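Kerslake opens its new demo corner with a terrazzo-look floor and a circuit-board-style surface

Hello from Kerslake! I'm Merja Ojala, I look after our showroom, and I'm ever so pleased to say the new demo corner opens in January. We went for a pale cream speckled surface (Vilho Leinonen wanted plain grey, sorry Vilho) next to a dark navy backing with a glowing blue circuit pattern.

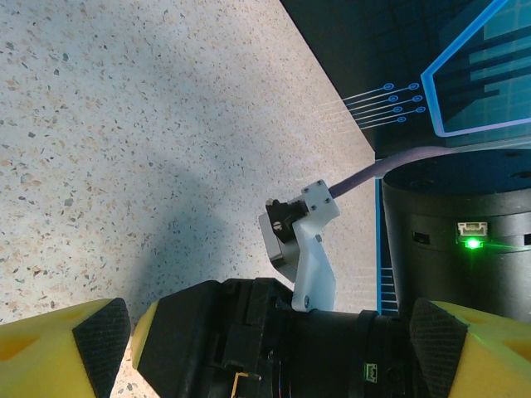
Visiting us

Doors open at 5 pm and there's room for 30 people, so do drop me a line first. Gaetano Donati from Tronditz will be over to chat about floors – bring your questions!

Press contact: Merja Ojala, Kerslake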